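Wistville Community Garden – minutes of the November general meeting

Minutes taken by Jyoti Mathur (me again, my hand went up before my brain did)

We got going at ten past seven, once the urn had boiled and the second lot of chairs had been found. Twenty of us in the end, a very good turnout for a warm night! Apologies came from the Dosik family, who are away up the coast, and from both of the Ravby Street plots.

Last meeting's minutes

Accepted, with one correction. I wrote that the compost bays were to be turned "weekly" and it should have said "fortnightly". Sorry to anyone who has been out there with a fork every weekend on my account.

Water

This took up most of the first hour, so bear with me. The bill for the quarter was $1396, and there was a fair bit of muttering when I read it out. Last year's spring bill was well under that. Part of it is the dry spell, but we also had the tap near the bean frames dripping for weeks before anybody put it in the book. Please, please use the book! It hangs on the nail inside the shed door and the pen is on a string.

Mr Srivastava had brought a drawing of his idea for the tanks, and I have to say it was a lovely drawing. He'd like to run the gutter off the shed roof into two second-hand tanks along the back fence, with an overflow going to the fruit trees. The discussion went round a few times – whether the stand would need concrete, whether mozzies would get in, whether the fence belongs to us or to the school. We didn't settle the fence question. I'm to ring the council and find out.

Agreed in the meantime: no sprinklers at all between ten in the morning and four in the afternoon, hand watering whenever you like, and mulch to be topped up on every bed before Christmas. There's a heap of pea straw coming and plot holders can take two bales each.

Plot fees

Fees stay at $50 for the year. Somebody suggested putting them up to cover the water and somebody else suggested cutting them for pensioners, and after a good long natter we voted to leave the whole thing alone until autumn. If you haven't paid, I have your name and I will find you at the tap.

Two plots are free, numbers four and eleven. Number four has a shocking amount of couch grass in it but the soil underneath is beautiful. Number eleven gets the afternoon shade from the neighbour's jacaranda, so it would suit someone keen on lettuce and silverbeet over summer. We'll offer them to the top of the waiting list first.

Seedling sale

The spring sale took $200 clear, mostly tomatoes, with the basil all gone in the first half hour. We ran out of change early on and had to raid the tea money (since paid back, and I have the note to prove it). Next year we'll do more chillies and fewer zucchinis. There are still zucchini seedlings in the shade house if you want them, and even if you don't.

A few people asked for proper labels. The icy pole sticks fade in the sun and I gather at least one household has been raising a cucumber under the impression it was a rockmelon. Paint pens were suggested. I'll price some.

Planting calendar and the website

We went through the planting calendar month by month. It's nearly there, though the garlic dates need another look and nobody could agree about when to lift the dahlias, or whether to lift them at all in our climate. The draft goes up on the website once the garlic is sorted.

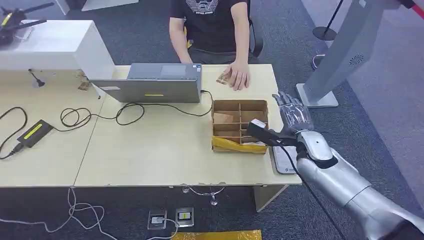
Can new members get a copy of the planting calendar on paper?
There will be printed copies in the shed, in the blue folder next to the tap book, and you can take one home.

Other business

Rats have been at the corn again. Pick up your windfalls, keep cooked food out of the compost, and put the lid back on the chook feed.

The wheelbarrow with the wobbly wheel has a new wheel, many thanks to whoever did that. The other one now has a flat tyre. There's a pump at my place that I'll bring down.

The end-of-year barbecue will be held under the big pepper tree from five o'clock. Bring a salad and a chair. I'm told there will be pavlova – two kinds – and I'll be standing near it.

We finished up at a quarter to nine.

Jobs to do

Jyoti: ring council about the fence, price paint pens, bring pump.
Mr Srivastava: get prices for two tanks and a stand.
Everyone: mulch, windfalls, tap book, fees.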